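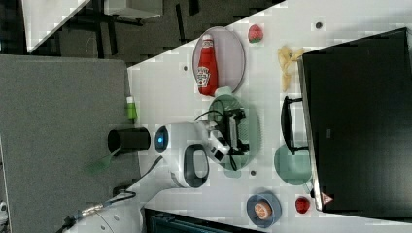 Rurier lends out play kitchens. Toy food, real plates, real bowls, the odd bottle – packed in bins, delivered to preschools and daycares around Trenbridge, picked up again at the end of the loan. We're a small company, two people most days, and this page has needed rewriting for a long time. So, a quick version, written between deliveries.

## Who we are

Kylie Pryor started it. She taught pre-K for 16 years and spent a good part of that time buying plastic fruit with her own money. Toy food gets lost. It goes home in pockets, goes under radiators, gets chewed. Every fall she'd start over with half a banana and a pizza slice nobody wanted.

Jarlath Ó Conaill came in a year later. He used to run the stockroom at a restaurant supply place on Duggan Street, which is where our bowls and plates came from in the first place – end of line, odd sizes, one-offs. When the shop closed he took the shelving and a lot of dishes, and we rented the unit behind it. Still there. Ring the side bell, the front one is dead.

Kylie does the kits, the schools and the phone. Jarlath does the washing, the van and the repairs. Both of us do the labels, badly.

## What we lend

Right now we have 45 kits. Most go out for a term, some just for a couple of weeks over a theme (food month, "people who help us", that kind of thing).

The one everybody asks for is the Timurard. Named after the street Kylie grew up on. It's the full table: plates, bowls, a few utensils, fruit, a bottle or two, something to pour into and something to put things on. Enough for a small group to cook a whole dinner and argue over who gets to serve it.

Smaller ones too:

- **Fruit bowl** – strawberries, bananas, orange slices and a couple of bowls that don't match
- **Breakfast** – cups, plates, egg stuff, a pitcher
- **Wash-up** – no food at all, just dishes, tubs and a rack. Quietly our second most borrowed
- **Picnic** – blanket, light plates, bottles with caps on

We also make up kits on request. A speech therapist wanted only things that are green. Fine. Took a morning.
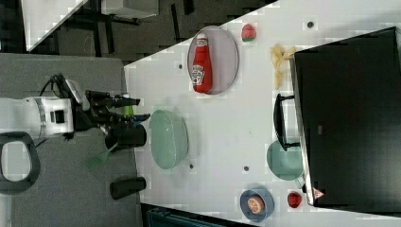

*Ketchup on the oval plate, orange slice in the blue dish. The green spatula is next to a black container.*

## Why the plates don't match

We get asked. Matching sets look nice in a catalog and then a plate breaks and the set is ruined. With ours, you lose one and we send another and the table looks the same as ever, meaning a bit mixed up, like most people's kitchens.

It also helps with the talking. "Put the strawberry in the blue one." "No, the long plate." "Is that a bowl or a pot?" Kids use a lot more words when the dishes are differnt from each other. Kylie noticed it in her own room first and now picks dishes that way on purpose – one oval, one round, one deep, two greens that are close but not the same. The two greens cause a lot of discussion.

Same with the food. We like a mix of toy food and the sort of bottle a child has seen at home. A ketchup bottle is a good one. Everybody knows what it's for, everybody has an opinion on where it goes, and it will be put on strawberries within the first minute. Let them.

## How we set a table

People borrow a kit, open the bin and tip it all out. Works OK. But we get better reports back when somebody sets out a few things first, so we put a sheet in every bin. Short version of the sheet:

1. Wipe the table. Light colored top if you have one, toy food shows up well on it.
2. Biggest plate toward the back, with one thing on it.
3. One empty bowl in the middle. Leave it empty! It gets filled.
4. Fruit loose on the table, not in a pile.
5. Utensils off to the side so somebody has to go and ask for them.
6. Stop there. Rest stays in the bin till tomorrow.

First session, 30 minutes is plenty. After that they'll tell you.

Tidying up is part of it and we'd really rather you didn't do it for them. Sort by dish, by color, by "things you can eat", whatever the group comes up with. It'll all get sorted again back here anyway.

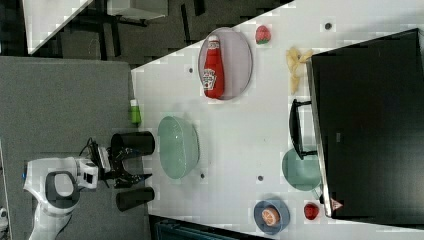
*Green bowl with room in it, ketchup on the big oval plate and a strawberry to the right.*

## Cleaning

Everything comes back to Duggan Street and goes through the sink. Hard plastic gets washed, rinsed, left on the racks overnight. Caps come off bottles and get done separately (Jarlath has feelings about caps). Anything cracked or with a seam opening up comes out of the kit and doesn't go back in. Cloth items go in the machine, hot.

You don't have to wash anything before you send it back. A quick shake is nice. Sand is the main problem. Sand and glitter.

## What it costs

$175 for a Timurard for a full term, delivery in Trenbridge included. Smaller kits are less, ask us. Lost pieces: the first few are on us, we expect it. If a whole bin goes missing we'll want a chat.

No contract, one page to sign. Home daycares pay monthly if that's easier, just say so when you book.

## What we don't do

No glass. No batteries, nothing that beeps. No birthday parties – we tried it, the bins came back full of cake. And no sales, sorry, even of the bananas. We need the bananas.

## Visiting

You can come and see the kits before booking and pick your own pieces, lots of teachers do. Bring kids if you have to, there's usually a table set out and they're welcome to move everything. Parking is in back. Please call first, if the van's out then so is one of us and the other is probaby up to the elbows in the sink.

Fall term bookings open in June. The Timurards go first, then Wash-up. If you're on the waiting list already you don't need to write again, Kylie has you down.

Kylie Pryor and Jarlath Ó Conaill
Rurier, Duggan Street, Trenbridge (side door)

*Page last updated Tuesday, March 12, 2024*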